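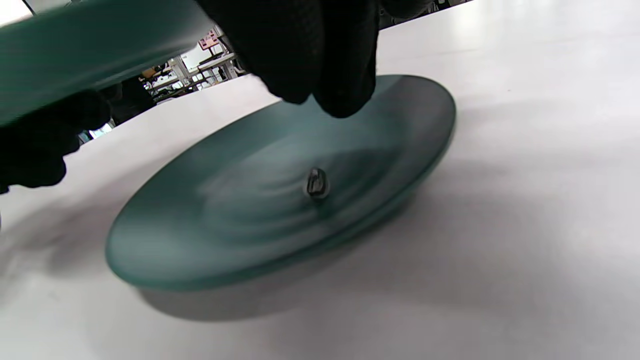 **gripper_widow**

Posted 2024-08-15 in Robot Learning > Data and Training

**Should I throw out blurry frames from hand-held gripper demos, or is the blur doing something?**

We collect demonstrations with a hand-held gripper with a camera on it, and train an imitation policy on the result. The task is plate handling: pick up a plate, move it clear, put it down without adding to the bin of sad plates under the bench. Internally it's called Narngate, for reasons lost to time.

The frame up top is typical of my problem. One teal plate on the white table, which is more or less readable, and a second one so close to the camera that it has given up being a plate and become a green weather system. Black gloves in both halves of the business. The small shiny metal piece standing in the middle of the lower plate is the easiest thing to find in the whole image, and I suspect the network agrees with me.

My co-author's position is that frames like this are garbage and should be filtered. So we did. We scored every frame for sharpness using the stock filter in Talisach (our preprocessing scripts, not public, you aren't missing much), dropped whatever fell below the threshold, and stitched the rest back together.

Same network, same training budget, 65 rollouts each on the real arm:

- all frames kept: 47 successes
- blurry frames dropped: 12 successes

I was expecting a modest improvement and a nice paragraph for the paper. What I have is a policy that approaches the plate beautifully, hovers, and then appears to reconsider its career.

Things I have already checked, so you don't have to ask: the action labels still line up with the images, the normalization stats were recomputed, and the test objects and lighting were the same for both runs. The pose tracking comes from Falcão and looks fine on playback.

Can I write "motion blur helps imitation learning" with a straight face? Or did I break something dull?

---

**tape_measure_tom_cat**

You broke something dull. Congratulations, it's the most common result in the field.

Think about when your frames go blurry. The camera is on the gripper, so you get blur when the gripper moves fast, and you get a giant smear when something is held right up against the lens. Those moments aren't sprinkled evenly through a demo. They bunch up around the grasp, the lift and the handover. Your sharpness filter is an accidental "delete the hard part" filter. What survives is a lot of lovely crisp approach footage and people holding still, and your policy has learned to approach crisply and hold still.

Then there's the stitching. If you drop a run of frames and join the ends, what does the action label say across the join? If actions are relative poses between consecutive frames, you now have a few enormous jumps. If you clip actions (check your config, plenty of people clip and forget), those jumps got flattened and the lift is gone from the data altogether. "The labels line up" can be perfectly true while the labels are nonsense.

I'd do this, in this order:

1. Plot the dropped frames against time in the demo. I will bet you a plate they sit in clumps.
2. Print the largest action in each demo before and after filtering.
3. Rerun with a control that drops the same number of frames from the same phases of each demo, picked **without** looking at sharpness. If the control fails as badly, blur has nothing to do with it.
4. Separately, keep every frame and every label, and mask the loss on the blurry ones. That way the timeline stays whole and you're only changing what gets trained on.

Number 3 is the one a reviewer will ask for. You may as well be miserable now.

Also, I wouldn't call your frame garbage. The near plate is mush, sure, but its edge still runs across the corner and the plate on the table is still there to be found. A person could work with that. "Sharp" and "informative" are different scores and your filter only has one of them.

---

**oldbenchhand**

just use a faster shutter

---

**gripper_widow**

Shutter is already as short as I can get it before the image goes to soup under our lights. Also the near plate would still be out of focus, short shutter or no. But thank you for your service.

To the longer reply: plotted it. Clumps. I owe you nothing, you bet me a plate and I never accepted. Haven't looked at the clipping yet, with the quiet confidence of someone who knows what they're going to find.

---

**fogged_lens_again**

Mostly agree with the long answer. One thing to add, from doing a similar study with bowls at Stostberg.

Keep defocus and motion blur apart in the write-up. A single sharpness number lumps them together, and they tell the policy different things. Defocus on a held object says "this is close." Motion blur says "we're moving," but it will look different once the arm is doing the moving, usually slower than a person would. So the blur in your demos may be stronger than anything the policy meets at test time. We found it worth logging blur during rollouts too. It was a boring plot and it saved us from a silly claim.

And I'd worry about that metal piece. If it sits in the center of the plate in every demo, you may have trained a very expensive knob detector. Run a handful of rollouts with it taken away, or set off to one side, and see whether the approach still lands. Do it before you touch the blur question again, or you'll be comparing two policies that are both staring at the same shiny dot.

As for the title: with two conditions and no matched control, I'd write "sharpness filtering hurt our policy" and stop there. It's a true sentence and still useful. We had the same filter switched on from February until our first real rollouts, and I would have liked to read it.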